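# kileck-grip - data card / readme

Share (8) | 5 comments

Grasp trials for comparing two end effectors on the same two-arm rig - a multi-finger hand on the left, a parallel jaw on the right. Recorded at the Luik bench. Last edit 17 April 2018, more in May if the wrist mount holds up.

## whats in it

- 102 episodes, 8 objects
- head camera and wrist camera, both synced to the joint log
- controller: Grikuto, stock gains, 600 Hz loop
- success flag set by hand - trust it, mostly

Head view and wrist view, same table, boxed items:
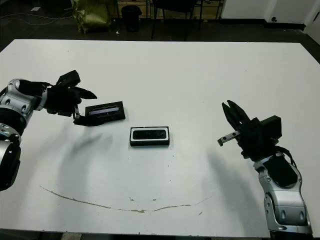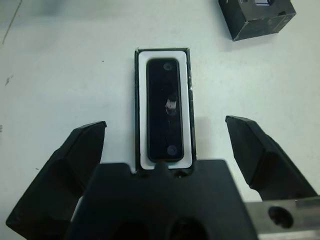
Parallel jaw is the easier one to tune. Open wide, come down, close, done. Wrist view gives you both fingers in frame, handy for checking clearance - with the jaws spread there's bare table on either side of the open box, so you can go a bit off center and still not clip a wall. Glossy fronts are the problem. That white glare patch on the black device moves when the wrist moves and the edge detector chases it. Mask it or drop the exposure.

Hand is slower to set up. More joints, more ways to be wrong, but it copes with flat things held at a tilt. Start from the slow preset.

## known issues

- shadows from both arms in head view, segmentation doesnt like them
- wrist timestamps drift on long runs, resync every 5 episodes
- force readings for the hand are uncalibated, dont compare across grippers

## Related

- Jemumcombe bin picking set
- Grikuto controller notes
- Kileck wrist mount, rev 5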